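Desktop book stand

A desktop book stand is a small free-standing support used to keep books, magazines and loose papers upright on a table, desk or open shelf. It differs from a bookcase in having no back wall or roof, and from a pair of bookends in that its supports are joined to a common base. Stands of this type are found in homes, school libraries, waiting rooms and shops, usually where a small number of titles must stay within reach. Related articles: Bookend; Magazine file; Periodical display; Reading desk.

Construction

The simplest form consists of a flat base and two upright ends. Most present-day stands add one or more dividers between the ends, which split the base into bays. The dividers may be fixed, or may slide in slots cut into the base.

Clear acrylic is widely used. The sheet is cut to outline, the edges are polished, and the bends are formed by heating the sheet along a line and holding it to an angle until it cools. A stand made from a few bent pieces has few glued joints, and its strength depends mainly on the thickness of the sheet and the radius of the bends. A bend that is too tight leaves the outer face stretched and liable to fine cracks, known in the trade as crazing.

Other common materials are steel wire, folded sheet steel, solid wood and moulded plastic. Wire stands are light but tend to mark soft covers. Steel stands are the most stable for their size — the base can be made thin enough to slide beneath the first book in the row.

Loading and stability

Books are normally placed on their lower edges with the spines facing outwards. The load on a divider comes from the lean of the books and is greatest when a bay is partly filled. A bay packed too tightly puts strain on the spines when a volume is pulled out, while one packed too loosely allows the page block to sag and open at the top.

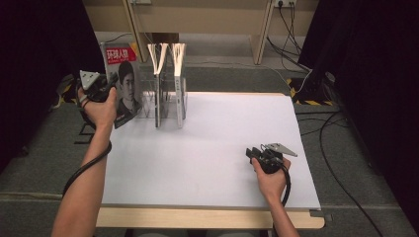
Fanning of this kind is common in paperbacks with glued spines. The covers are too limp to hold the pages together, and the block spreads until it meets a divider or the next book. Hardbacks are less affected, although a heavy page block may drop within its case and pull at the inner hinge. Conservators call this fault text block sag.

Single-issue magazines present a separate problem. A stapled or thin glued issue has little stiffness of its own and will bow under its own weight if left upright without support over most of its height. For this reason a low stand suited to thick books is often a poor choice for periodicals, and a magazine file with tall sides is preferred. Where only a low stand is available, magazines may be grouped so that they stiffen one another, or stored flat beside it.

Dividers

Dividers are classed as straight, angled or curved. Straight dividers give the greatest number of bays for a given length of base. Angled dividers lean the contents to one side, which keeps a half-filled bay tidy. Curved dividers press lightly against the cover and can take books of differing thickness, at the cost of some width.

An opening is often cut in an upright panel to serve as a handle. An oval is usual, as it has no sharp inside corners from which a crack could start. The rim is smoothed or fitted with an edging.

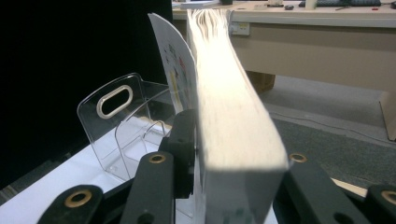

Clear acrylic holder with an oval handle cutout, beside a thick book with its page block facing upwards.

The Solberg pattern, named after the workshop that first listed it, has 2 fixed ends and 2 movable dividers, and is sold flat. The Clumance pattern is formed in one piece and has no movable parts. Plunamell, a maker of shop fittings, supplies a longer version of the Clumance pattern for counter use, with a stated limit of 12 paperbacks. A survey of reading rooms carried out at Rundville recorded 49 stands in use, the larger share of them acrylic. The survey did not separate fixed from movable dividers.

Arrangement and use

Books in a stand are commonly sorted by height, with the tallest at the ends. Sorting by subject is more usual in schools. Heavy volumes are placed close to the uprights, and a book that overhangs the base to the front should be moved to a deeper stand.

To remove a book, the volumes on either side are pushed back slightly and the book is gripped at the middle of the spine. Pulling at the top of the spine tears the covering and is a frequent cause of repair. When a book is returned, the pages are closed fully before it is lowered, so that no leaf is caught under the block. 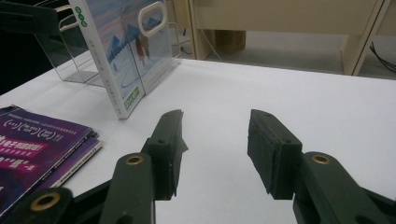
Flat stacks are generally kept low. Glossy covers slide over one another, and a tall pile will creep out of line at the edges each time an issue is drawn from the middle. Turning alternate issues so that the spines lie on opposite sides evens out the height of the pile.

Care

Acrylic is cleaned with a soft damp cloth and a little mild soap. Spirit-based cleaners and dry paper towels are avoided; the former cause crazing and the latter scratch the surface. Fine scratches can be reduced with a plastics polish. Wooden stands are dusted dry, and wire stands are checked for chipped coating, which can leave rust marks on paper.

Last revised 17 February 2021.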